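How I record practice runs for a robot arm (using an old PC)

We use cookies to remember your settings and to see which pages get read. Accept all | Manage choices

I've had a few messages asking how I gather the examples for my computer-teardown project, so I've finally sat down to write it up. The idea is simple enough: I steer the arm by hand through a job, the computer saves what the wrist camera saw and how the joints moved, and later the model tries to learn the job from all of that. The steering is the fun bit. The housekeeping is most of the work!

Start with a machine you don't mind scratching. Unplug it, take the side panel off and lay the case flat, then clamp or wedge it so it can't creep along the bench when you lean on it. Mine slid a tiny amount between runs for a whole evening before I noticed, and I ended up binning the lot.

Next, pick one small task and write it down in a single sentence. "Touch the end of the upper memory slot" is a good one. "Take the computer apart" is hopeless – you'll do it differently every time and the model will learn mush. Ingvild Hovland, who got me into this, makes me read the sentence out loud before I press record, and I must admit it helps.

Now bring the arm in over the board and check the wrist view before you save anything. You want both fingers showing, and the part you're aiming for as well.
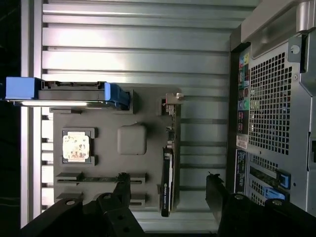 Wrist view, left fingertip down by the upper memory slot.

Shiny cases are a pain, by the way. Ribbed metal throws light straight back into the lens and the picture goes pale in stripes. I don't try to get rid of it completely, but I do move the lamp between batches so the model doesn't decide that one particular glare means "go left".

Then record. Start from a slightly different spot each time, go in slowly, pause for 2 seconds at the target and back out the way you came. If you fluff it and recover, keep the run and tag it "recovery" (those turned out to be really useful for me). If you fluff it and give up, bin it straight away, while you still remember which one it was.

I do six runs, then stop and watch them all back. It sounds fussy, but Blažena Hrnčiar once found a dropped camera feed in a batch of mine that I'd have happily trained on.

For names I use task, case and run number, so the latest is memslot_touch_caseB_1167. Put your notes in a plain text file next to the recordings and copy the whole folder somewhere else before you switch off.

Next I'll be doing the same with the drive latches, which need a proper push and a bit more nerve.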